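Filed under: Workshop log > Fit-out

Curtain bay, Stamden, November: rear cloth and table finish 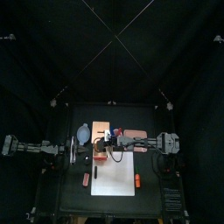
Rear cloth and table, Munddale bay.

Started 8:40. Aim for today was to get the rear cloth into a state we can leave alone, then look at the sheen on the table top.

Cloth is the heavy black from Budgate, second delivery. The first delivery had a slight green cast under the cool lamps and went back. This lot reads neutral at the centre and at both sides. Fabric weight not on the docket, Domenica to ask. I would like the number written down before we order for the next bay.

Hang: the folds at the rear are still there, some vertical and some diagonal. Verticals I can live with. The diagonals come from uneven tension along the top edge, and I would like them out. Steamed a test piece on the bench first, low setting, 200 mm off the fabric. No shine and no shrinkage I could measure. Steamed the lower half of the left return the same way and left it to hang over lunch. Slight improvement. The left return had been folded in its box for most of the winter, so its creases may be set for good.

Seam: there is a faint join down the middle of the rear cloth. Fabric width is less than the bay width, so a join has to go somewhere. Fabian wants it moved off centre. My view is that moving it means recutting both panels and losing 42 mm on the wider one for the new allowance, and we don't have that to spare once the side overlap is taken out. Left where it is. If we reorder, ask for the wider roll and avoid the question.

Pale lines in front of the rear cloth: these show up far more than I had allowed for. Against black, anything thin and pale reads from the other end of the room, and the crossing is the first thing the eye goes to. Checked under full lamps and with the lamps at half. Half is better but they are still plain to see. Tried a dark marker on an offcut of white braided cord from the drawer to see whether colouring was an option. It took unevenly and came off on my fingers. Theresia suggests fabric dye, soaked, not wiped. Offcut now in a jar on the windowsill, labelled. Nothing on the bay itself has been touched.

Table: black top, and the finish is acceptable from the front. From low on the right it picks up glare from the ceiling fittings. Wiped the front right corner with a damp microfibre and let it dry, then compared with the corner beside it. Difference was small, so most of what I was calling dirt is the surface itself. Options are a matte film or a cloth cover. Film bubbles at the edges, going by the sample on the old bench. A cover moves about. No decision.

Brackets along the rear edge of the table, the corners and the pair at the middle of the frame bar: all light coloured on a dark bar. Same complaint as the lines. Matte black tape would do it in ten minutes, but the tape we hold leaves residue in warm weather and I don't want to be scraping that off in January. Benedikt has a roll of the low-tack kind and will bring it over.

Light leak check, 14:15, blinds up, room lights off:
— rear seam: none
— left return, where it meets the rear: a sliver near the floor, closed with two bulldog clips
— right return: fine
— top: a little, from the corridor window. Card over the window for now

Clips are a stopgap. Chathurika is sewing hook-and-loop onto the overlap, soft side on the inner panel so it doesn't grab the other cloth. She needs the left return down for an hour and will do it before the bay is wanted again.

Lint: worse than expected. The cloth pulls fibres off jumpers and holds them. Lint roller now lives on the hook by the light switch. Please put it back there. Vacuum brush head works as well but leaves nap marks, so brush downward only.

Stock after today: 22 curtain hooks in the tin, the brass ones. The plastic hooks are brittle and have gone in the bin.

Open:
— fabric weight from Budgate (Domenica)
— dyed offcut, check tomorrow morning for colour transfer
— low-tack tape (Benedikt)
— glare on table top, try a cloth cover for a day and note how far it shifts
— corridor window wants a proper blind, measured at the reveal, width and drop still to be written up

Lamps off 16:50. Steamer emptied and left upside down by the sink.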